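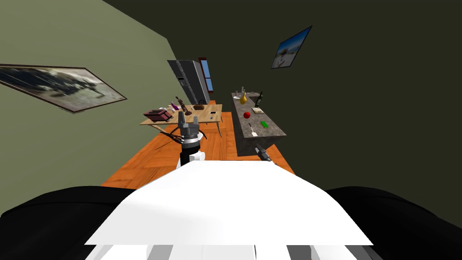

Kerstin Thiele wrote to me that she'd pay good money tomorrow for a machine that only cleared the kitchen, and never mind the rest of the house. I hear that more than anything else when household robots come up, so a few posts on where I think it stands.

Clearing a kitchen sounds like one chore. To a machine it's a long string of them. Find the apple, decide how to hold it, pick it up, carry it, put it down without rolling it onto the floor. Then do the bottle, which needs a different grip.

Most of the learning now happens in simulated kitchens. A dropped bottle in there costs nothing and you can run the same pickup all night. You can put the apple somewhere else each time too.
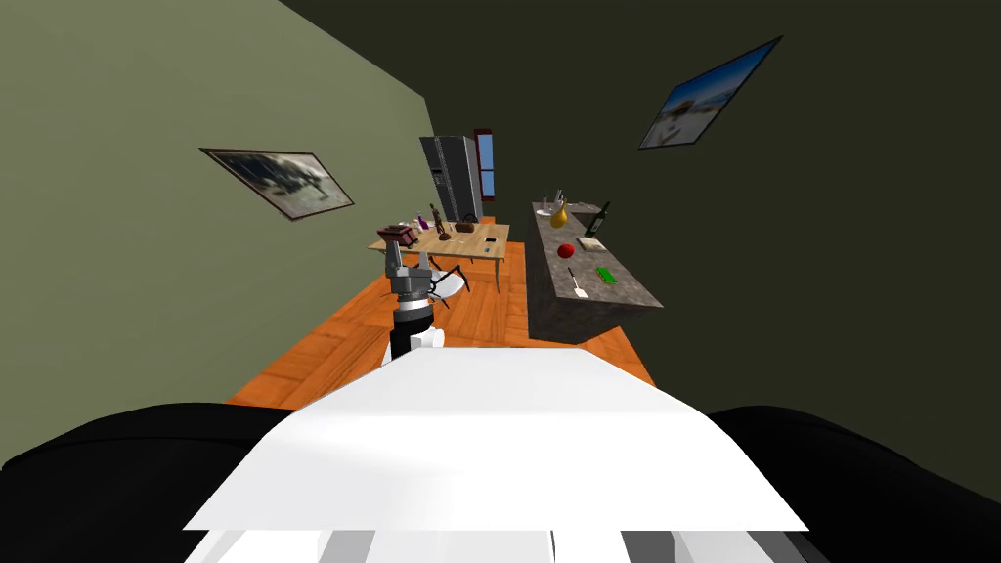
The part I keep coming back to is distance. Picking up is one problem and getting there is another. A robot with two arms and a wide body has to stop close enough to reach the table but far enough off that it doesn't shove it. People do this without thinking. Machines still get it wrong a lot.

I follow a small simulation project called Ultovano. In July they posted results for a basic put-away task: 444 tries, 167 finished with no help. They published the failures too, and I wish more groups did that. Many of them were bad parking – the arm was fine, the base had stopped in the wrong place.

Shop floors are further along. The Tiraleck warehouse in Drivolbridge has had arms moving bins for four years. But the bins are all one size and they come to the arm. Your kitchen won't do that for you.

Flat things are still hard. A phone on a table, a plate, a knife on a counter. Two fingers want something to close around. The usual trick is to slide it to the edge first, and with a knife I'd like to see that tested many more times before I stand next to it.

So, Kerstin, my answer is no, not the whole kitchen yet. One kind of object, on one counter, with someone checking on it – I think that's close. I'd buy it for the cups.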